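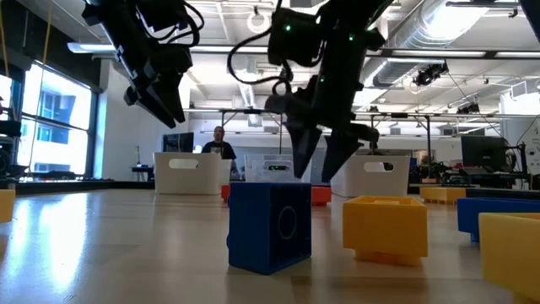
Unit 6: Teaching by demonstration
Course leader: Matvii Dmytriv
Issued 9/19/18

6.1 Two ways of showing the task

In hand guiding, the operator holds the arm and moves it through the task while the joint angles are recorded. The motors are set to cancel the weight of the arm and nothing more. In remote control, the operator moves a leader arm and the follower copies it joint by joint. The operator's hands then stay out of the camera view, and the recorded pictures match what the robot will see when it runs alone.

We use remote control for all two-arm work at Drodham. Hand guiding is kept for single-arm exercises, as one person cannot guide two arms well.

6.2 The block task

Pick up a block and place it in the bin named on the task sheet. Blocks are blue, yellow or orange. Some have an open top and can be gripped by one wall; closed cubes must be gripped across two opposite faces. Choose one grip for each shape and keep to it for the whole set.

6.3 Recording

Each pair records some 100 demonstrations. Start with both grippers above the table. Pause before closing the fingers, but not for longer than a second: long pauses are learned along with everything else. If a block is dropped, stop and mark the run as failed. Do not trim it afterwards.

Move the blocks between runs. In the Moroz set, 23 runs began from almost the same layout, and the trained policy reached for that spot wherever the block was.

6.4 To hand in

Joint logs for leader and follower, the camera files, and a list of failed runs with a short cause for each. Replay 3 runs at half speed before handing in, and note any delay between leader and follower.

Reading for next week: Modumeck arm manual, section on gripper force limits.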